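We use cookies to keep this site working. Accept / Manage settings

Workshop notebook — November
Posted by Arthur

Glue test, batch 5, for the Releck folder. Paste thickned overnight, let it down with a splash of water. Brushed 23 strips, weights on by 10 am. Two lifted at the corners, too dry probably.

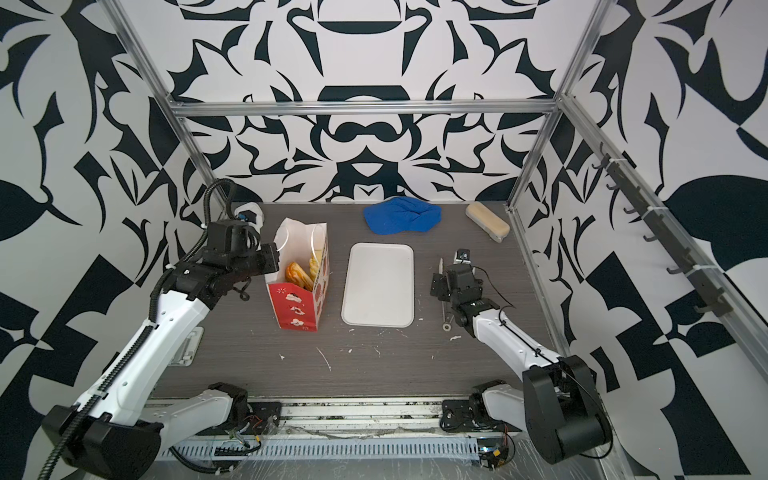 Jetanau wrote underneath that the paste wants sieving twice before you thin it, and less brush. Fair. Will try on the next lot.

Strips peeled at noon. Better hold on the rough side, every time. 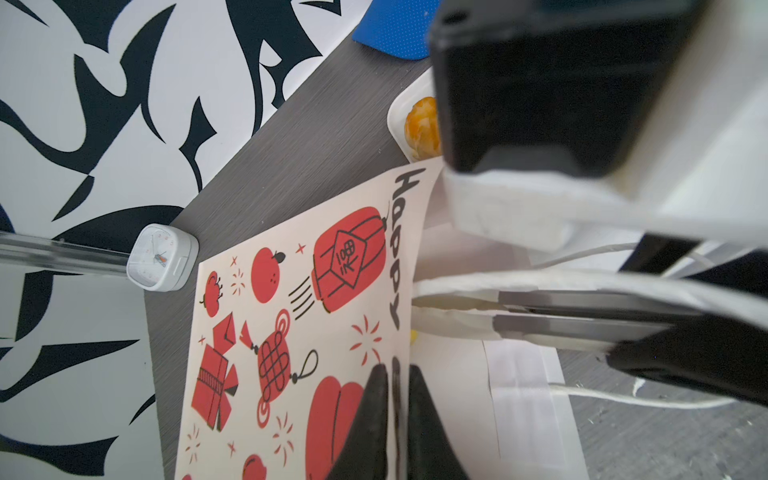
White clock, by the patterned wall

Bostitport order now over 3,000 sheets — need teh drying rack fixed first. Hinge still sticks.

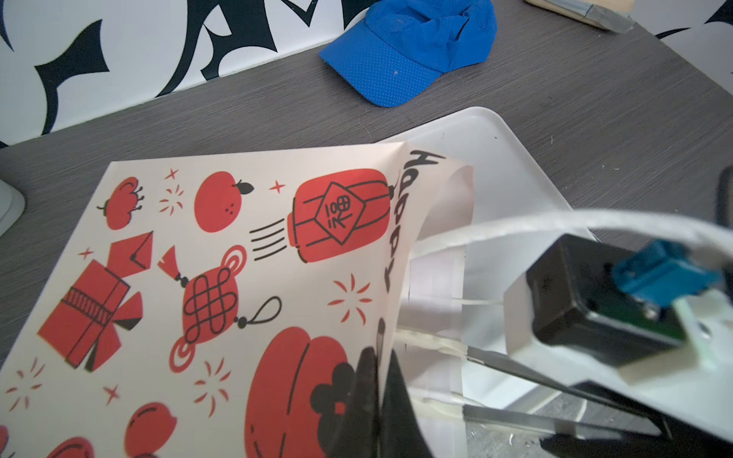
New Year sheet, curled over the bin

Tomorrow: sieve, fresh batch, smaller brush.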